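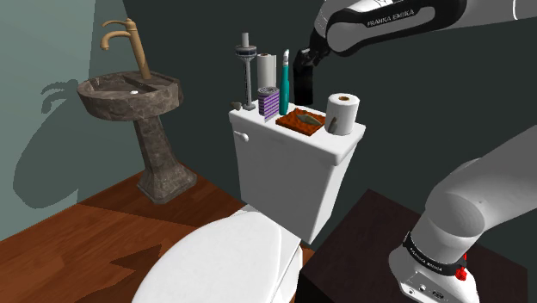

Issue 337

The owner of Kaufmann Plumbing answers the phone at 4 in the morning, and has done since she bought the business. Most of those calls are about toilets.

"People will live with a dripping tap for a year," she says. "They won't live with a toilet that won't flush."

She did her apprenticeship in Dustisach, when the town still had its own foundry, and came to Erell for what was meant to be one winter. The firm had three vans then. It still has three. She has been asked to take on the new estate out past the highway and said no.

Old houses are the bulk of the work. Many in Erell were built with the bathroom added later, on the back verandah, with the waste pipe run wherever it would fit. "You lift a floorboard and there's clay pipe, then cast iron, then a bit of plastic somebody put in on a weekend. Every join is a place for roots."

Her most expensive job last year was a collapsed drain under a driveway on Lololard Street, which cost the owners a little over $4,000 once the concrete was put back. She had told them two years earlier to get a camera down it. "I don't say I told you so. I write it on the quote the first time, and they can read it."

We asked what she would have people do differently. She wants everyone in the house to know where the water shuts off, and she wants the tap turned once a year so it doesn't seize. Wipes go in the bin, whatever the packet says. She has no strong views on brands of toilet, but won't fit a cistern if she can't get parts for it locally.

Apprentices are harder to find than customers. The current one is in second year and good with older clients, who tend to put the kettle on. "I've told him he can have the tea, but he's got to keep working while it cools."

She plans to cut back the night calls after July. Her husband doesn't believe it.

Comments

kettle_on: She did our drain. Tidy work and she swept up after.

Verandah Pete: Ours is clay all the way to the street. Does anyone know if the council pays for its half?

mossy: Depends where the boundary is. Ring them before you dig.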